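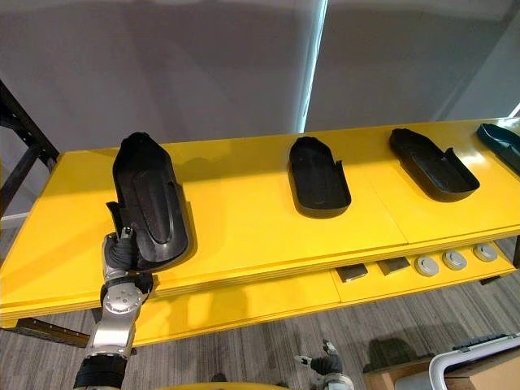
What does a shoe factory show you on an open day? At Florken in Telness it was the sole room, the packing benches and a long table of trays shaped like shoes, and you could stay as long as you liked.

Travel > Days Out > Telness > Florken open day

Filed under: Factory visits, Shoes and leather

I went on 24 July 2022 with my friend Desta Mamo, who has wanted to get inside this place since she bought her first pair of Pomia walking shoes. We paid 3 dollars each at the gate and got a sticker and a very good map.

The trays were the first thing we fell for. They're black and shallow with a rim all the way round and a rounded toe, and they sit out on a bright yellow two-tier table so glossy it throws the room lights back at you. They're shaped like the inside of a shoe, and the nearest has a ridge down the middle. I could have looked at them for an hour! Desta kept holding her own foot up beside the table to compare (she's wider at the toe, we decided).

The floor in that part is grey striped carpet, which I didn't expect in a factory, and it makes the whole area pleasantly quiet after the cutting hall. 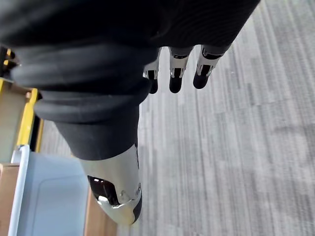

Cutting hall and lunch

Sixten Westerberg led our group through the cutting hall, and he was wonderful. He has been with Florken long enough to remember when the knives were changed by hand, and he passed round scraps of leather so we could feel the difference between back and belly. The old Tzavaras press at the far end still runs, and they stamped out 2 heel pieces for us to keep. Mine is on my desk now. More than 800 pairs leave the building in a good week, he told us, and July is their slow month.

Lunch was soup and rye bread in the canteen, and I went back for seconds.

In the afternoon we returned to the sole room, where it was calmer and I could get closer to the small stuff. 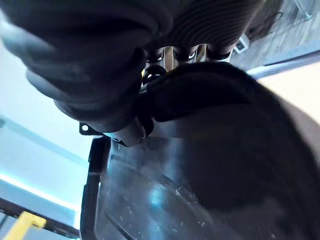 Desta bought laces in the shop on the way out, and I got a tin of brown polish I probably didn't need. Parking is in the field behind the works, space for 200 cars, and the path back is steep, so wear decent shoes.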